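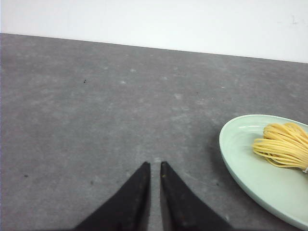 Left gripper beside the oval plate and noodle bundle, handling bench, Plirka.

Equipment Planning and Procurement Lead, Robotic Handling
Plirka, Grellville site
Full time, permanent. Reference 2801.

Plirka builds and tests handling routines for light, irregular goods: bundled noodles, bagged herbs, folded cloth, small items on plates and trays. The Grellville site is moving from bench trials to a planned set of work cells, and we need one person to own the equipment plan from first estimate through acceptance. You will write the specifications, build the budget, run the comparisons, and sign off on what arrives.

This is a desk and floor job. Expect half of your time in spreadsheets and supplier calls and the other half next to the cells with a tape measure and a torque driver.

Scope of the equipment plan

The approved plan covers 4 cells. Each cell is budgeted as a complete unit, and the arm is one line among many. A typical cell budget contains:

Arm and controller
Gripper, with spare fingers
Wrist camera, cable, and mount
Work surface and frame
Lighting
Guarding and emergency stop circuit
Power conditioning and network drop
Test goods and serving ware
Installation, training, and first-year service

The last three lines have been underestimated in past plans. Test goods in particular were carried as office supplies until last year, and the true cost of dry goods, plates, and replacement ties was not visible to anyone making decisions. The new lead will move them into the cell budget and keep them there.

What you will do

Write a requirements sheet for each cell before any supplier is contacted. The sheet must state payload, reach, repeatability, duty cycle, floor loading, and the goods to be handled. Goods are described by measured values - length, mass, stiffness, surface - and never by product name alone.

Obtain and compare quotes. Purchases above $3000 need competing written quotes on the same requirements sheet. Purchases between $300 and $3000 need one written quote and a short note on the alternative considered. Below $300, use your judgment and keep the receipt.

Maintain the replacement schedule. Gripper fingers, cables, and work surfaces are consumables at this site and are budgeted by operating hours. You will set the inspection interval for each and adjust it from the wear log.

Plan lead times. Controllers and guarding set the critical path. You will keep a rolling delivery forecast and report slippage in the same week it becomes known.

Run acceptance. Each cell is accepted against its own requirements sheet, using the goods named there. A supplier demonstration with a rigid block does not count as acceptance for a cell intended for noodle bundles.

Close out. Record the final cost per line against the estimate, with a sentence for every line that missed.

The noodle cell

The first cell you inherit is the one used for dry noodle handling. Its goods are bundles of long, thin strands, looped back on themselves and tied with a narrow white binding. The loops are free to spread at one end and held together at the tie. For planning purposes this matters in several ways: usable grip opening, finger tip width, allowable force, and how many bundles are consumed per test day. Breakage is charged to the cell. So is a chipped plate.

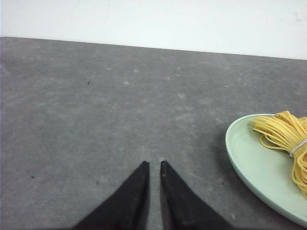 Azar, commenting on the draft of this posting, asked that we say plainly how spare fingers are costed, as applicants from larger plants may assume they come with the gripper. They do not. Fingers are a separate line, ordered in pairs, and the spare pair is bought with the first one. The same comment asked whether the plate should be specified in the requirements sheet. It should. Rim height limits the approach angle, and a change of plate after acceptance means part of the acceptance run is repeated.

Two decisions on this cell are open and will be yours. The first is whether to keep a mottled gray work surface or to budget for a plain one across all cells. The argument for keeping it is cost and continuity with existing trial records. The argument against is that small specks and pale patches are harder to tell from debris when the surface is being inspected. The second is whether to lease or purchase the arms for the remaining cells. A draft comparison exists. It leaves out insurance and return shipping and should be redone.

Requirements

Experience buying or planning capital equipment for an automated line, test lab, or similar operation. You should be able to show a budget you built and explain where it was wrong.

Working knowledge of robot arms and end effectors at the level needed to read a data sheet and find what it omits. You do not need to program an arm. You do need to know why rated payload and usable payload differ once a gripper, camera, and cable are mounted.

Comfort with total cost calculations over the service life of a machine, including downtime, spares, and disposal.

Clear written English. Requirements sheets from this office go to suppliers without further editing.

Ability to stand at a cell for a full acceptance run and lift cartons of test goods.

Useful but not required

Familiarity with food-contact surfaces and cleaning rules. The current cells are test cells and produce nothing for sale, but a later phase may change this.

Experience with used equipment. Trendton, our second site, has spare floor space and has asked for refurbished arms. You would be asked for an opinion on this early, and for a plan only if the opinion is favorable.

Some electrical background, enough to question an installation quote.

What this job is not

It is not a research post. Routines are developed by the handling group, and they decide how a bundle is approached and picked up. You decide, with them, what equipment they do it on and when it is replaced. It is also not a general purchasing post. Office furniture, vehicles, and software licenses are handled elsewhere.

Terms

Based in Grellville, on site. Travel to Trendton as needed, by company vehicle. Supplier visits are planned in advance, and overnight stays are uncommon.

Core hours start at 9:00 a.m. Acceptance runs sometimes begin at 6:00 a.m. so that a full duty cycle fits in one shift - early starts are repaid as time off in the same pay period.

Salary depends on experience and will be stated in writing before the first interview. Health cover and retirement contributions begin with the first full month of employment.

How to apply

Send a resume and one work sample to the hiring desk at Plirka, Grellville, quoting reference 2801. The work sample should be a requirements sheet, a budget, or a supplier comparison that you prepared yourself. Remove prices and names as needed. A sample of one or two pages is enough.

Applications are read as they arrive, through the end of June. Shortlisted applicants will be invited to the site for half a day. The visit includes a walk through the cells, a discussion of the sample, and a paper exercise in which you review a supplier quote against a requirements sheet and mark what is missing. A calculator is provided. Closed-toe shoes are required on the floor.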